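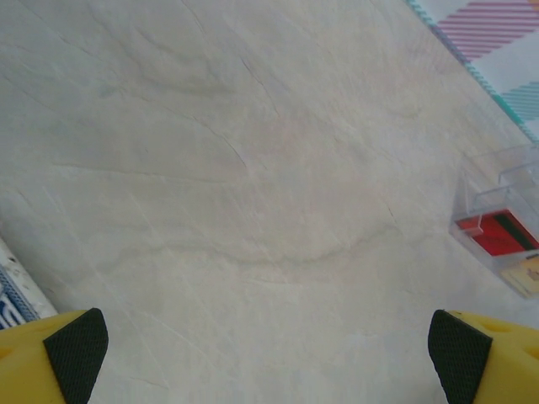

Irnitz Open Day

The Irnitz open day is a yearly event where Mivico, a small robotics company, lets the public in to watch its arms do household chores. I've been to it more than once now, so I figured I'd write this entry the way I'd tell it to a neighbor.

Background

Mivico moved into the old Culetti building in Irnitz and started the open day the following February. It's always on a Thursday, doors at 5, and the room holds 309 people (they do turn folks away, so come early!). Entry is free, but you need a ticket from the front desk.

The demonstration

The main show is a tabletop routine called Qin. An arm with a two-finger gripper works over a marble-look table with everyday stuff on it, like a striped cloth or a clear plastic box, and a screen on the wall shows you the view from the wrist. I love that screen – you get the yellow fingers with their black grip pads right up close, and you start guessing what they'll go for next. Each run lasts 14 minutes. The staff talk you through it and they're happy to stop for questions, even the silly ones I ask.

Cloth is the hard part, they told me, and I believe it. On my first visit the arm pinched a corner, let go, and tried again while a whole row of kids yelled advice at it.

Attendance

Over 3000 people have come through since it began, going by the guest book in the hall. The later runs are quieter, and you can stand right at the rail. Parking is behind the building, and the coffee stand closes before the last run.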